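关于我们
首页 > 关于Onberg

Onberg是一家做小件分拣和组套包装的公司，厂房在Kaltmont工业区的南侧。客户把散装的日用小件送到我们这里，我们按订单配齐、装盒、贴标、发走。旅行洗漱套装、酒店客房用品、试用装礼盒、企业发给员工的入职包，都属于我们的日常业务。全公司现有22人，大多数人在包装车间，其余的人负责仓库、质检、排单和客户联络。

这一页除了介绍公司，也想把车间里正在推行的自动化说清楚。来应聘的人常问，客户常问，我们自己的员工更关心。有些问题已经有了答案，有些还没有，后面会分别写明。

我们做什么

组套包装听起来简单，做起来麻烦在品种杂。一条饮料灌装线可以一年到头只灌一种瓶子，我们的工作台上，上午装的是牙刷、牙膏和漱口杯，下午可能换成勺子、杯垫和小包茶点。每种东西的重量、软硬、滑不滑手都不一样。牙膏管是软的，捏重了会变形；牙刷要顺着一个方向放，刷头不能碰到盒壁；陶瓷杯有把手，把手朝哪边，客户往往有要求。

过去这些全靠手。熟练的人拿起一件东西就知道该怎么放，眼睛已经在看下一件了。新人要练上一阵子才跟得上。到了旺季，每年从10月开始，订单集中进来，工作台前要站满人，加班也多。手腕和肩膀的毛病，是我们这一行最常见的职业问题，Onberg也不例外。

公司面积最大的一块是仓库，4000平方米，高架区放整托的来料，低架区放当周要用的散件。仓库和包装车间之间只隔一道卷帘门，来料、暂存、上台、成品下线走的是一个环形路线，尽量不让推车和行人交叉。

为什么要上自动化

上自动化的直接原因是招人难，不过促使我们下决心的是另一件事。前几年我们做过一次内部访谈，请包装车间的每个人写下自己最不愿意干的活。大家写的东西很集中：重复的抓取和放置、长时间低头、旺季的连班。很少有人说不喜欢换品种，也很少有人抱怨质检。换句话说，大家不喜欢的那部分，正好是机器有可能接过去的部分。

早些时候我们也试过传统的自动化方案。供应商来看了现场，给出的办法是为每种产品做一套专用夹具，再由工程师把动作一步一步编进程序。对我们这种几天换一次品种的车间来说，夹具还没收回成本，订单已经换了。那套方案最后没有做。

现在采用的办法叫示教采集。操作的人手里拿着夹爪，把一个动作完整地做一遍，比如把牙刷放进杯子，或者把牙膏立到该立的位置。夹爪上带着摄像头，动作和画面一起记录下来。同一个动作换着位置、换着角度做很多遍，这些记录再拿去训练控制程序，由程序去带动机械臂。编程序的人不用猜熟练工是怎么做的，熟练工自己把做法交出来。

采集在普通的桌面上进行，不用占包装线。桌上放的就是套装里会有的东西，杯子、牙膏、牙刷、杯垫。需要两只手配合的动作就用两只夹爪，拿法和平时徒手干活有差别，刚上手时会觉得别扭，手感要重新适应。

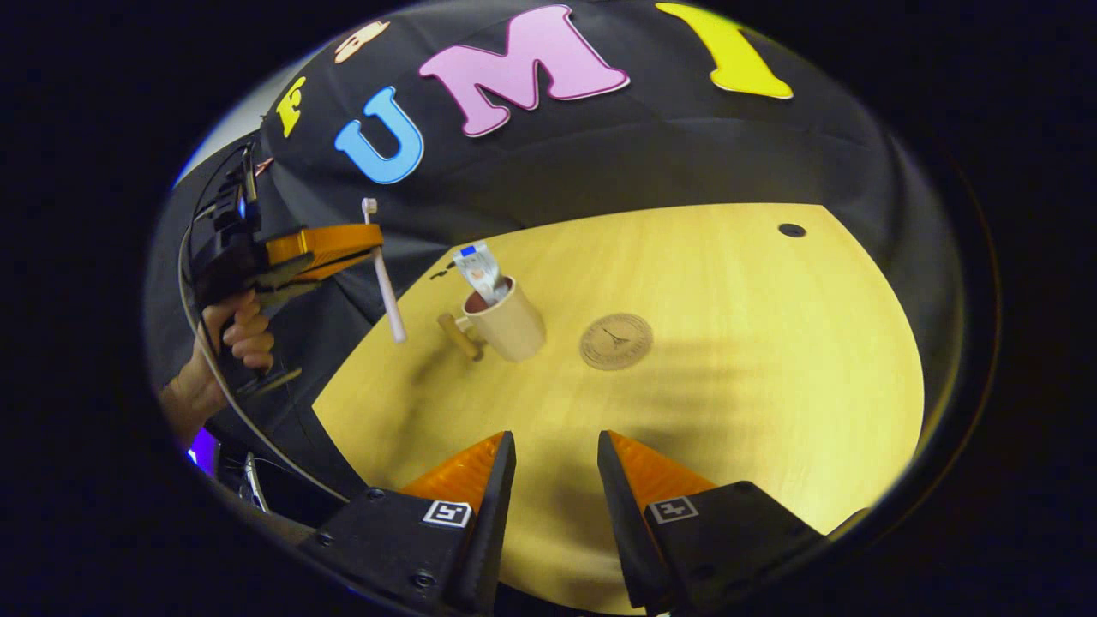 在Onberg，机器会取代包装工吗？

目前没有岗位因为自动化被取消。机械臂接手的是工位上的部分抓取动作，原来做这些动作的人转去做示教、换线、质检或补料。公司在劳动协议的补充条款里写明，因引入自动化设备而调岗的员工，基本工资不降低，培训时间按工作时间计薪。这份补充条款于2024年9月4日生效，全文张贴在更衣室旁边的公告栏，也可以向人事索取。

谁来做示教

示教由包装车间的员工来做。我们考虑过外包给专门的数据公司，后来放弃了，原因很实际：外面的人不知道这件东西到了我们客户手里会怎么被挑剔。比如杯子里立着的牙膏，哪一头朝上，在外人看来都行，在我们这里是写进作业指导书的。

参加示教是自愿报名。报名的人先学夹爪的用法和采集软件的基本操作，再跟着做一段时间，单独合格后才进入正式排班。排到示教的那一班，当天不再安排包装产量。这一条是员工提的意见，最初我们把示教穿插在包装任务中间，结果两头都受影响：赶产量的人做示教时动作太急，做完示教回到线上又跟不上节奏。分开以后好多了。

示教做得多的人，有一项技能津贴，标准和叉车证津贴一致。有人认为应该更高，理由是机械臂学会的是他们的手艺。这个意见我们听进去了，现在还在谈，谈定之后会更新在这一页。

记录里有什么，没有什么

夹爪上的摄像头朝着桌面拍，画面里难免会带到对面同事的手和前臂，有时还有桌子后面的布景。我们和员工约定了几件事。采集的记录只用来训练抓取和放置，不拿来计算个人的速度，不作为考核依据，也不和考勤系统相连。采集时不录声音。画面里如果拍到了人脸，整段删除，由当班的人自己在软件里操作，不需要向谁申请。

记录存放在公司内部的服务器上，外部合作方需要使用时，另签协议，并告知参加采集的员工。员工离职后，可以要求公司说明自己参与过的记录用在了哪些产品上。这条规定执行起来有点费事，因为记录按任务编号归档，没有按人归档，查起来要翻排班表。我们保留了这个做法，不想为了方便查询去建一个按人头整理的影像库。

用的是什么系统

控制软件叫Clomano，由我们和机械设备商Ostermann一起调试。Ostermann负责机械臂、安全围栏和急停回路，我们负责任务定义、示教和现场验收。分工写得比较细，原因是头一次合作时吃过亏：机械臂到位以后，双方都以为对方会做来料托盘的定位，结果耽误了好一阵。

Clomano的操作界面原来只有英文，现在可以切换到中文，报警信息也改成了车间里听得懂的说法。以前屏幕上跳出一串代码，当班的人只能打电话找人；现在写的是“夹取失败，请检查杯子是否倒放”这一类的话，大部分情况在工位上就能处理。文字是由包装车间的人和软件人员坐在一起逐条改出来的，还会继续改。

目前车间里有3个工位装了机械臂，都在洗漱套装这条线上。勺子和茶点套装还在采集阶段。勺子看着简单，实际比牙刷难对付：勺头圆，勺柄细，夹的位置偏一点，勺子就会在指间打转，放下去的朝向就不对。

所以勺子这一项，我们没有急着排上线的日期。做示教的人提过，光学“怎么夹住”不够，还要学“夹歪了以后怎么调回来”。现在的任务单上把这两种情况分成了不同的条目，各做各的。夹歪的那部分做起来很枯燥，要故意把勺子摆得不好拿，然后耐心地一次次拿起来。几位同事认为，这部分排班时间应该更短，中间多休息，排班表已经按这个意见改过了。
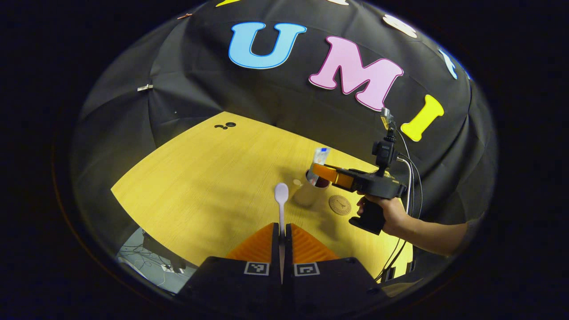 除了勺子，另一个还没解决的是软包装。纸盒有棱有角，夹住就是夹住了；小袋的茶点一夹就瘪，里面的东西会往一头跑，放进盒子以后鼓出来一块，盒盖就合不上。人手遇到这种情况会顺手拍一下，把它抹平。这个“顺手拍一下”在作业指导书里从来没有写过，是做示教的时候才有人意识到自己一直在这么做。像这样没有写下来的动作还有不少，我们正在把它们补进指导书，机器用不用得上另说，带新人的时候肯定用得上。

岗位上有哪些变化

变化最大的是洗漱套装线。原来一个人从头到尾站在固定位置，反复做同样的抓放。现在机械臂完成杯子、牙刷的取放，人负责检查、补料、处理异常，隔一段时间和相邻岗位轮换。低头的时间少了，走动多了。有人喜欢，也有人不习惯，觉得一直盯着机器比自己动手还累。我们把这类意见看得很重，看机器的疲劳和干活的疲劳不是一回事，轮换的间隔也因此调短过。

换线的工作变多了。以前换品种，把旧料撤走、新料摆上就可以开工。现在还要在Clomano里选任务、核对托盘位置、空跑一遍，再由当班的人确认放行。这部分工作需要细心，也需要一点看图纸的能力。车间里原来没有“换线员”这个岗位，现在有了，全部从内部选。

质检的要求没有降低。机械臂放错的方式和人不同，人放错多半是漏放或者拿混，机械臂则可能把每一件都放在同一个略微偏掉的位置，单看一盒看不出来，连着看才会发现。质检员因此调整了抽检办法，增加了连续抽取的批次。

仓库暂时变化不大。来料的包装方式倒是有了新要求，散装倒在箱子里的牙刷，人拿没有问题，机械臂拿就很费劲，所以我们请部分供应商改为分层摆放。多出来的包装费用由Onberg承担，没有转给供应商。

夜班的事要单独说明。外面有传言说上了机械臂以后会开无人夜班，我们没有这个计划。机械臂运行时工位上必须有人，这是安全评估里写明的，短期内不会改。

安全

机械臂工位周围装有围栏和光幕，人一进入作业区，机械臂就停下来。每个工位的急停按钮，站着和坐着都够得到。任何员工觉得情况不对都可以按急停，不需要先请示，按了之后也不追究停线造成的产量损失。开始的时候大家不太敢按，班前会上讲过很多遍，现在已经习惯了。

采集用的手持夹爪没有动力危险，但是拿久了手腕会酸。线缆从夹爪上垂下来，容易钩到杯子，走动的时候也容易绊脚，这一点在采集区的注意事项里写在最前面。采集区的地面线缆正在逐步收进线槽，还没有全部做完。

培训

Onberg的新员工先在手工台学习，这一点没有因为自动化而改变。我们坚持让每个人先学会用手把一个套装配好，再去接触机械臂工位。没有自己配过盒子的人，很难判断机械臂放得对不对。

手工台的学习结束后，可以选择往不同的方向走：继续做手工组套，承接批量小、要求特殊的订单；或者学示教和换线；或者学质检。选了之后也可以改。年纪大一些的同事里有几位一开始坚决不碰夹爪，后来看了别人做，自己来报的名；也有始终不愿意的，继续在手工台工作，手工台的订单一直是满的。

培训的教材由我们自己编写，配有现场照片和常见错误的说明。教材每换一个品种就要补一章，编写进度常常落后于订单，这是需要改进的地方。

我们还没有做好的事

示教的质量因人而异，而我们还没有一个让大家都服气的评判办法。软件可以指出哪些记录不完整，却说不出一段完整的记录究竟好不好。目前靠几位经验多的同事一起回看，看法不一致的先搁下不用。

机械臂工位的噪声比手工台高，主要来自气路和传送带。已经加了隔音罩，靠近墙角的那个工位效果仍然不理想，隔壁手工台的同事提过意见，换位置的方案正在和Ostermann商量。

旺季加班减少了，但没有取消。去年秋冬的加班主要集中在礼盒订单，这类订单目前完全靠手工，机械臂帮不上忙。我们给客户的交期因此放宽了一些，个别客户没有接受，转去了别家。

合作方式

接触我们的客户一般有两种情况。订单批量较大、品种稳定的，我们会先评估是否适合机械臂工位，需要客户提供实物样品，图片和尺寸图不能代替。样品到齐之后由车间试配，试配合格再谈价格。批量小或者需要手工系带、手写卡片的，直接走手工台。不管走哪种方式，质检标准都相同，出货单上也会注明用的是哪种工位。

客户样品在采集阶段会被反复拿放，表面可能有磨损，所以请寄不打算收回的样品。易碎的杯子请多寄一些备用。

首次合作的订单，从样品到齐到试配结果出来，一般需要3周。旺季期间会更长，以联络人书面答复的时间为准。

来厂参观

我们接受客户、学校和同行来访，请提前和前台预约。参观路线从收货区开始，经过仓库、手工台和机械臂工位，最后到采集区。采集进行的时候，请在黄线外观看，不要和正在操作的人说话，也请不要移动桌上的物品。拍照需要事先说明，车间员工有权拒绝入镜。

到Kaltmont工业区可以乘公共汽车，在南门下车后沿围墙走，看见卸货平台再往里就是Onberg的访客入口。自驾的访客请停在办公楼一侧，卸货平台前面的位置要留给货车。进车间前需要换鞋套，长发请束起来，前台备有发圈。

应聘

包装、仓库和质检岗位长期接受申请，不要求有自动化方面的经验。面试包含在手工台上的试做，试做时间计薪。应聘换线岗位的外部人员，也需要先在包装车间工作一段时间。申请表可以在前台领取，也可以从本站“加入我们”一栏下载，填写后交到前台或者随邮件发来。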